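Gindia cell, arm bench: monthly walk-round with my comments
Checked by: Facundo Leiva
Friday, June 5, 2020

1. Emergency stop, both buttons. OK
Pressed each one with the arm moving slowly, and it stopped both times. The one by the door is getting stiff (still fine, but I'd like a new one before December).

2. Cable along the arm. OK, with a grumble
I ran the arm through its whole reach and watched the black cable the entire time. Nothing snags, but those loops down by the base are more generous than I like, and the big loop out by the wrist needs room every time the gripper turns over. I've asked Ama Amegashie for more hook-and-loop ties. Please don't pull it tight in the meantime! The wrist needs that slack.
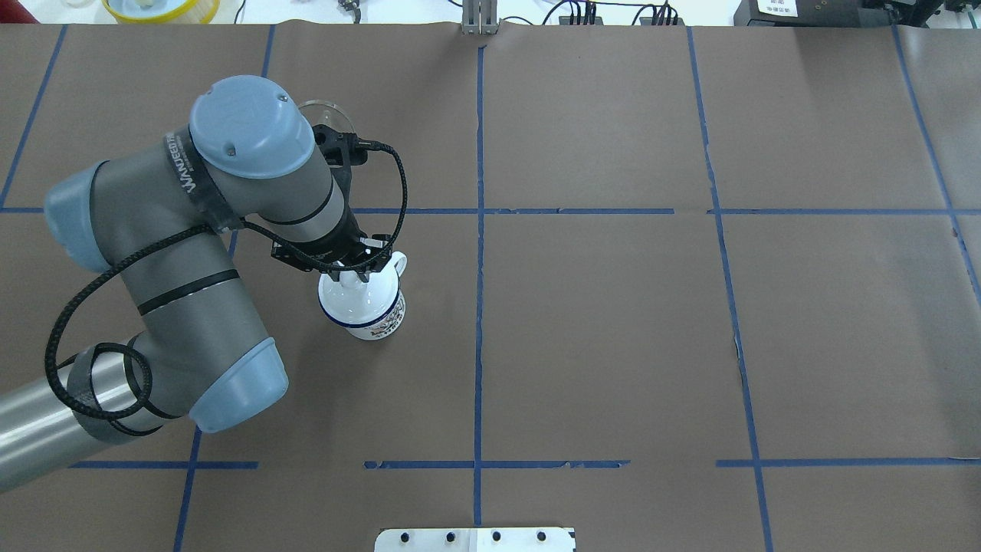 3. Gripper fingers and bracket. OK
Bracket screws all snug. I wiped the fingers down and did 30 pick-and-place cycles with a mug, no drops. If you're using anything breakable, keep the lift low and the speed at 13 percent like the card says.

4. Paper cover on the table. WATCH
It's creased and wrinkled, and there's a seam where one piece laps over another. Flat enough for mugs. I pressed down the curl along the side, and it came right back up, so it needs fresh tape underneath or a new sheet. Abubakari sells the wide rolls and we have one left in the cupboard.

5. Tape grid, crossings. OK
I went over these with my thumb and then again with the wrist camera.

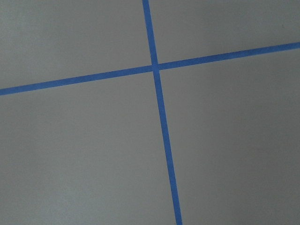
The rule I go by is simple: if a fingernail catches, it gets redone. A grid line that's a bit crooked doesn't bother me, because the program takes its positions from calibration and the tape is there for us humans. Two layers at a crossing is fine, three is too many.

6. Tape grid, edges. FIX
A few strips are ragged or nicked along the side. Cut new pieces with scissors, please, and press from the middle outward.

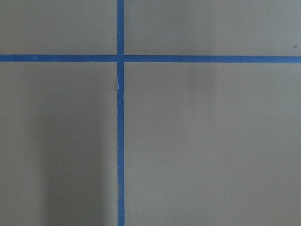

7. Wrist camera. OK
Lens cleaned with the Gerance cloth (the blue box, never paper towel). Focus is a little soft up close but it always has been. Calibration run number 341 passed first try, which made my morning.

8. Mounting plate screws. OK
All tight, no paint marks shifted.

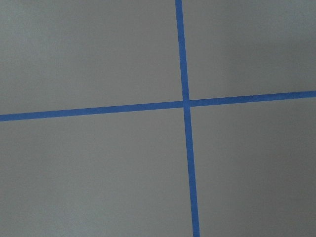
Gakbridge Bench Checks, Issue 13, page 2

9. Lighting. OK
One side of the table is still dimmer than the other. I've put in for a second lamp. Until it comes, leave the exposure setting alone, even if the picture looks dull to you.

10. Sign-off
Cell is good to run. Items 4 and 6 are mine and I'll do them together, so the arm will be powered down for nearly an hour. Ama has the key.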